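Soketell Firnby 2 Dual-Arm Textile Cell
Setup, care and service parts

Overview
The Firnby 2 is a two-arm cell for picking, turning and folding small garments on a padded work surface. It ships with both arms calibrated as a pair. Arms replaced in the field must be calibrated again with the Dradberg alignment tool (sold separately).

Specifications
Reach per arm: 310 mm from shoulder joint
Finger pad service interval: 2,000 cycles
Finger screw torque: 18 N·cm
Wrist cameras: one per gripper
Control software: Kariuki Bench

Work surface
Woven upholstery gives enough friction to hold a garment while one arm pulls against it. Smooth vinyl does not, and thin cloth will slide ahead of the fingers. Vacuum the surface before each run. Lint collects in the finger recesses and shows up as drift in the grip force reading.

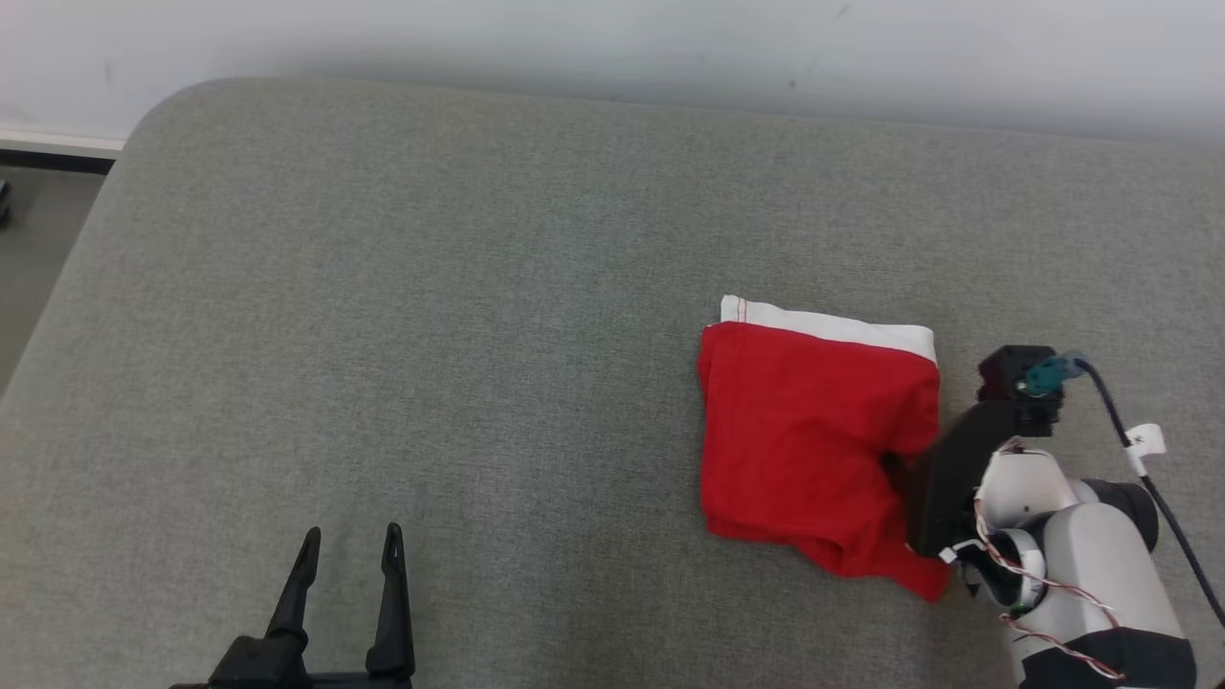
Cable routing is the most common cause of unplanned stops. The motor connector must be fully seated before the arm is powered, and its cable needs enough slack for full wrist rotation in both directions. Route it in an open loop, as on the right arm, where the black cable rises from the teal connector and comes back down beside the arm. Labels stay on the cable so that left and right harnesses are not swapped during service. Wires running along the arm segments are clipped near the base of the gripper. Check the clip whenever a gripper is removed – a loose wire can enter the wrist joint and wear through without tripping a fault.

Finger replacement
1. Park both arms and switch off motor power at the controller.
2. Remove the finger screws. Keep left and right fingers separate.
3. Brush out the mount. Do not use solvent on the finger surfaces.
4. Fit the new fingers and tighten to the listed torque.
5. Run the open and close routine in Kariuki Bench. The tips should meet evenly along their full width.

Fingers are supplied in pairs and should be changed in pairs. A new finger working against a worn one pinches at an angle and will drop waistbands and other thick seams.

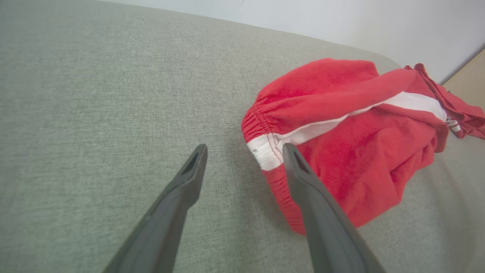

After a finger change, repeat the wrist camera offset. The stored value assumes the original tip position, and a small error is enough to put the grasp point on the wrong side of a hem. The routine takes 2 minutes per arm and needs only the printed target supplied with the cell.

Service parts
Finger pair, tapered
Finger screw set
Motor cable, left or right (specify when ordering)
Cable clips and labels
Camera target, printed

Cables for the first Firnby use a different connector and do not fit this model. Motor housings are sealed and are exchanged as complete units through Soketell service.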